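Griltitz Toy Hospital: Frequently Asked Questions

Repairs to stuffed animals, plush fruit and anything else with a face.
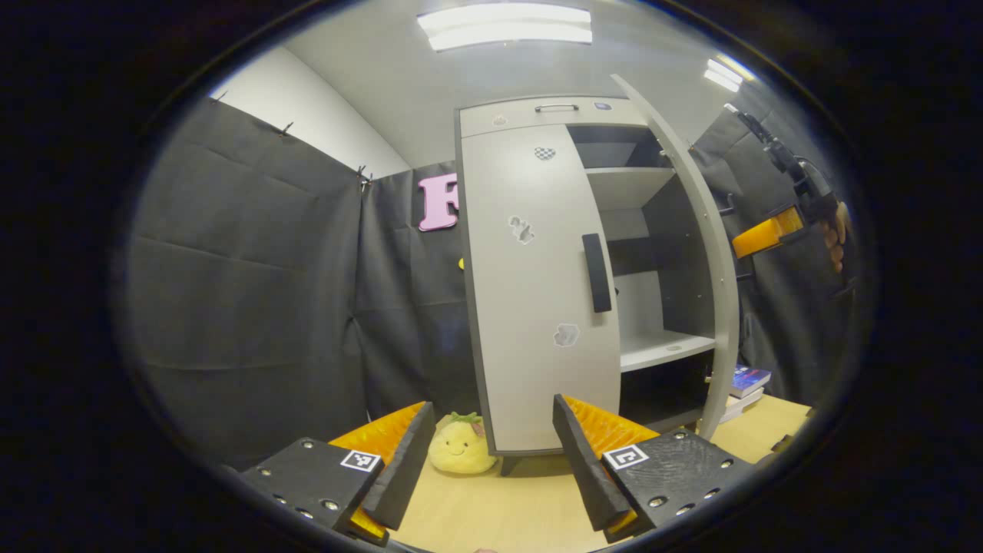
Do you fix everything?

Nearly. We sew up seams, restuff, replace eyes and reattach limbs the dog has finished with. We don't do voice boxes. Haruto Hoshino tried one in June and it sang through lunch.

How much does it cost?

Small repairs start at $10. A full restuffing is $28. If the work will cost more than you said you'd spend, we call before we cut anything.

How long will it take?

Plan on two weeks. Yes, we know bedtime is tonight. We can't rush a patient for crying, whether it's the child or you.

Will it look new?

No, and you'd hate it if it did. We match thread and fabric as closely as we can and leave the bald spots alone unless you ask.

Can you wash it first?

Please do that yourself, gently, and let it dry all the way through. We have opened bears that were damp in the middle and would like to stop.

My child wants the old stuffing back. Is that strange?

We've mailed back over 600 bags of it. You're in good company, or at least a lot of it.

Where do I drop it off?

At the Nernach shop, side door, before 4 p.m. The Conceição Street counter only takes pickups. Put your name and phone number on a tag and tie it on loosely. Please don't staple it to the ear.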